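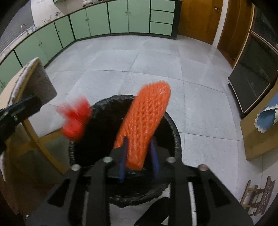 Nundura Home Arm: two weeks of kitchen chores
Review by Theophilus Sarpong

The Nundura is a single arm on a wheeled base with a two-finger gripper at the end. The company sells it as a helper for "light tidying." I had one on loan in Gomevville in May and gave it the same four jobs every day: put packaging in the trash, clear the table, wipe the counter, and pair socks. I wanted to know if it could save me any work.

Trash was its best job by a good margin. Foam mesh sleeves, the stretchy kind that come around fruit, are a fair test for a gripper. They weigh nothing and squash flat, and a hard grip doesn't hurt them. The Nundura picked up 15 out of 17 on the first try. The two it missed were lying flat against the tabletop, and it pinched at the air above them until I told it to stop. It also let go a little early. Light things drift when they fall, so a bin with a wide mouth helps a lot. With my narrow bathroom bin, I was picking sleeves up off the floor myself.

Clearing the table was slower. Plastic cups were fine. It carried plates one at a time and would not touch a plate with a fork on it. A table for four took it most of an hour. I can do it in a few minutes, and so can my nephew, who is nine.

Wiping the counter is listed as a beta feature and should be. It wiped the same patch over and over and pushed the crumbs to the back wall. On Wednesday it wiped around a sponge. Socks I gave up on after the third evening.

Setup took an afternoon. You walk the arm around the room, show it where the bin and the table are, and name them in the app. If you move the bin, you have to do that part again. The battery lasts through one long session and then needs the night to charge. The motors are quiet enough to talk over, though the base clicks when it crosses a seam in the floor.

I also tried the Dekport clamp-on arm, which costs 300 dollars less. It is weaker and has no base, so it only works on what it can reach from the table edge. For dropping trash into a bin parked next to it, I saw no real difference. The rubber fingers on the Dekport wore smooth faster. Fröhlich sells replacements that fit both.

Can a machine do the chores yet? This one can do part of one chore, with somebody nearby. People who have trouble bending or gripping may get real use out of that, and they should ask for a home trial. For everybody else, 1000 dollars is too much for a slow way to fill a trash bag. I sent mine back and would look again when it can handle a plate with a fork on it.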